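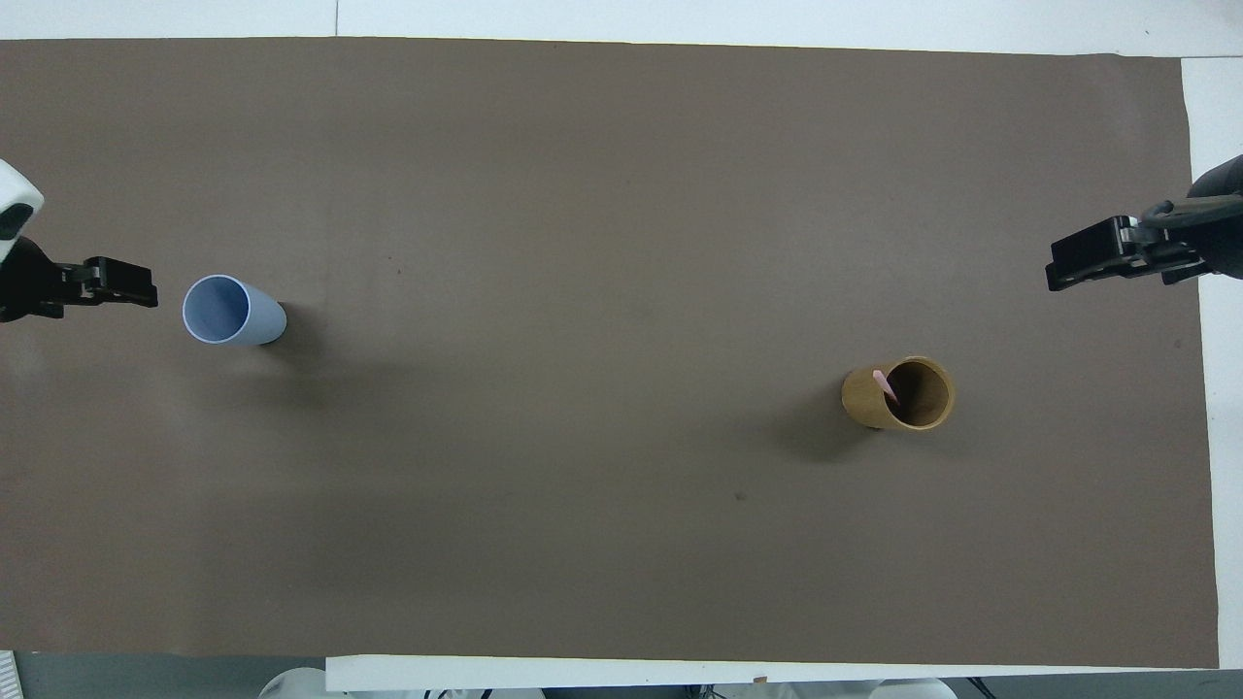

Parvaneh thinks we should stop calling the Orkine flood kits "emergency rations" on the labels, and her point is that families in Stavville read it as food only and leave the water tablets in the bag.

Feb 3, 2018. Fair enough, so I spent the morning redoing the label text (again!). Bigger letters, water first, food second. We have 299 kits packed for the river camp, and 8 came back from the Grorkwood depot with split seams, so those get repacked before the truck goes.

Tablet test: 2 strips from the October batch, stirred into muddy well water. Four hours later the chlorine reading was still lower than I'd like – might be the silt, might be old strips. I'll run it again with cloth-filtered water and see.

Also need to ask Najafi whether the road past the checkpoint is open to aid trucks yet. Last message said "soon", same as the one before it.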